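From: Angharad Price
To: Laundry and Linen Working List
Date: 15 July 2024
Subject: Re: Towel handling by machine, position before the autumn meeting

Dear colleagues,

Berwyn Rosser wrote:
> Members at two of our sites have asked whether the list holds a view
> on machine folding. The Vulwood laundry sends out up to 1,106 hand towels
> in a day and is short of staff on the late shift. Before we
> spend anything, I should like to know whether a robot arm can do
> the work of a person at the folding table. The brochures I have seen
> say yes. Wyn Craddock is doubtful. Could someone who has seen the
> work at close quarters please advise?

I am grateful to Berwyn for putting the question plainly. My reply is that the machines can do part of the task, at a pace which would not at present suit Vulwood.

Arwel Powell and I attended the Foulkes workshop in April, where the folding of towels was tried over 170 attempts. An attempt was counted as sound if the towel ended square, with its edges together, and no person had touched it. Of the 170, 35 were sound. The remainder were mostly lost at the first step, when the arm had to find a corner and take hold of it. Once a corner was properly held, the folding itself went fairly well.

Members who have not worked with these systems may be surprised that the corner should be the difficulty. A person feels for the hem without looking. The arm has to judge from its camera where the cloth ends, and a towel that is already partly folded offers several edges lying close to one another. It is easy to take hold of two layers when one was wanted, and the fault may not show until the towel is lifted. 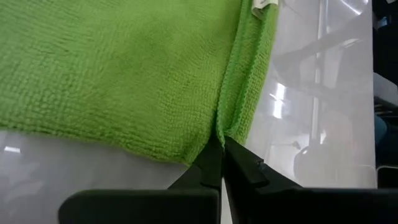

Gripper fingers at the corner of a green towel, with the stitched edges of the folded part running down to the grip.

The surface of the table also matters. A shiny white top throws back the light, and the staff at Foulkes advised that a dull one be used in any trial. I would ask sites to note this before offering a room.

On cost, I have only the figure given to Arwel, namely 531 pounds a month for the hire of one arm, without the table or the attendance of an engineer. Wyn Yorath has asked Lisix for a second quotation and will send it to the list when it arrives.

My recommendation is that Vulwood should not order equipment this year. If the site wishes to take part in a small trial with flat items, such as pillowcases, I would support that, provided that the present folding staff are consulted beforehand and their hours are left unchanged.

Comments should be sent to the list and not to me alone, so that Berwyn may collect them for the meeting papers.

Yours sincerely,
Angharad Price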